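Incidencia en la célula de dos brazos: suspendidas las pruebas de reposición 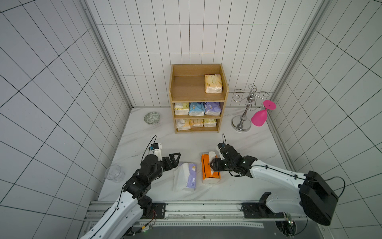
El laboratorio de manipulación de Brekine comunica que en julio quedaron suspendidas las pruebas de colocación de paquetes de pañuelos en estantería, tras una parada de protección del brazo derecho en el ciclo 634 de los 1.338 previstos. La pinza se cerró por debajo de la altura programada y el controlador registró un exceso de par en la muñeca. No hubo daños personales.

La revisión efectuada con Stenau atribuye el fallo a una pérdida de calibración posterior al cambio de un cable. Se han repetido 266 ciclos a velocidad reducida, con 10 paradas por el mismo motivo, todas en el brazo derecho.

Hasta nuevo aviso, el acceso a la célula exige el corte previo de la alimentación. La sede de Trurkbridge aplicará idéntica medida.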